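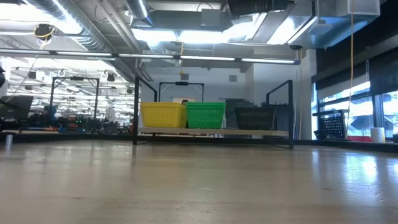

Munlow Basket Cell – Progress Report for June
To: Zestavberg program office
From: Cell maintenance, Munlow site

Status

The cell runs. Whether it runs well enough to justify the second payment is a harder question, and I would hold off on answering it until the July numbers are in.

Work done this period

The overhead camera was remounted on the crossbar behind the shelf and its calibration redone twice. The first calibration passed the Gosselin software check and was still off by 9 mm at the end of the shelf. I no longer take a green light from that check as proof of anything. We now measure by hand at both ends before signing off.

The shelf board was re-leveled in the black frame. It had been blamed for most of the missed picks in May. After leveling, misses went from 50 to 49 in a test run of 600, so I doubt the board was ever the main trouble.

The yellow and green baskets stay in the test set, along with the black mesh one. The supplier says basket color makes no difference to detection. Our logs don't support that, though the sample is small and I won't lean on it yet.

Open problems

Glare. The tabletop is glossy and takes reflections from the ceiling lights, and daylight from the windows adds long streaks on the right side. Runs after 3 p.m. look worse than morning runs. Plillby has quoted for a matte table cover and for window blinds. I'd buy the cover first and see what changes, as doing both at once would leave us guessing which one helped.

Cables. Several drop from the ceiling, and the strain relief on the camera line was loose again at the last inspection. It has been retightened. The clip is the wrong type and should be replaced.

Maintenance schedule. The plan in the proposal calls for a lens wipe once a month. That is too seldom – we are doing it weekly.

Spending

Within budget, mainly due to the spare camera not having shipped. Please don't read this as a saving.

Next period

Fit the new clip and the table cover, then repeat the same test run with the baskets in the same order. The request to add a second shelf should wait until those results are in.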